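Speaker notes: Regional Radio and the Guest Interview
Session 3, main hall
Delivered on behalf of the Kesamdale Broadcasting Association, 8 April 2009

Opening

Welcome delegates. Thank the Kamata Theater for the use of the hall. Remind those at the back that the printed schedule lists the wrong room for the afternoon workshop.

State the subject: how member stations book, prepare and air interviews with touring comedians, and what the Association now recommends.

Background

The review covered 921 guest interviews aired by 14 member stations. Most were recorded in the morning hours. The median length was 29 minutes, including music and advertising.

Pause for the chart. Allow time for the stations to find themselves on it.

Point to the Tavemeo morning program, which moved its comedy guests from the first hour to the last in August. The host asked for the change. Guests who had performed the night before were arriving late or leaving early, and segments were being filled with replayed material.

Booking

Stations should confirm in writing which topics the guest's publicist has asked to avoid. The host should see that list before going on air. In several of the interviews under review, only the producer had seen it.

Promotion of a tour or a special should be agreed in advance and placed at the start and the end of the segment. Repeated plugs were the most common listener complaint.

Live or recorded

The Association takes no position on live broadcast as such. Stations without a working delay should record. Mention the Zirnus Comedy Weekend, where four stations shared one host and one delay unit, and refer delegates to the handout for the wiring.

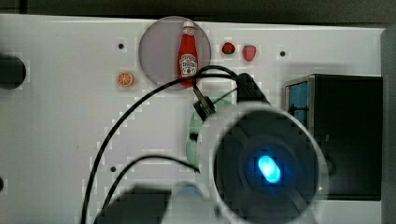 Bernardo Gouveia has written to us that a recorded interview loses the risk that makes comedians worth booking, and that listeners can hear the difference within a minute. He asks that the guidance leave the choice to the host.

Response: the guidance is advisory. The final decision rests with station management, who should consult the host.

Archive

Interviews should be kept complete, with the guest's full name and the air date on the label. Edited highlights are to be stored separately.

Questions. Take the floor first, then written cards. Close by noon for lunch in the lobby.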